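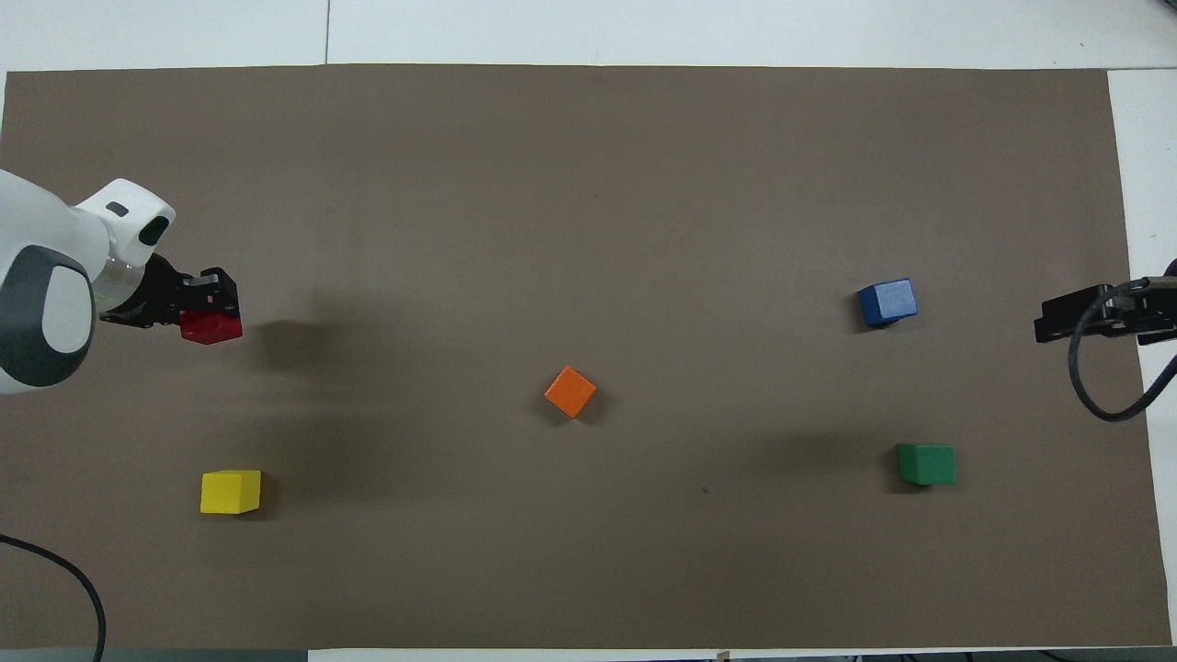 Plirside Robotics Group – Manipulation Team

Speaker notes, Mahnaz Farahani

Slide 1. Say hello, thank them for giving up a Saturday, and leave the picture up while people find their seats. The red cube is in the left gripper and the other four are still on the mat, nicely spread out. Do say that the spacing matters, as I always forget and then somebody has to ask.

Slide 2. The question we started with, back in September, was a rather homely one: if you tell the arms which colour to fetch, how much practice do they need before they stop going for the wrong cube? We recorded 2,989 runs for Flestix, our training set, and kept 2,002 of them. Explain the sorting slowly – a run went out if either arm had to be stopped by hand.

Slide 3. The result. Trained on only 1,015 runs, the policy chose the right colour nearly as often as it did with the full 2,002. Pause here, I was very pleased with this one! The grasp itself did get worse with less data, mostly on cubes turned at an angle, like the orange one on slide 1. Go back and point to it.

Slide 4. Two arms, one mat. Mention Guo, our scheduler, and how it decides which arm goes first.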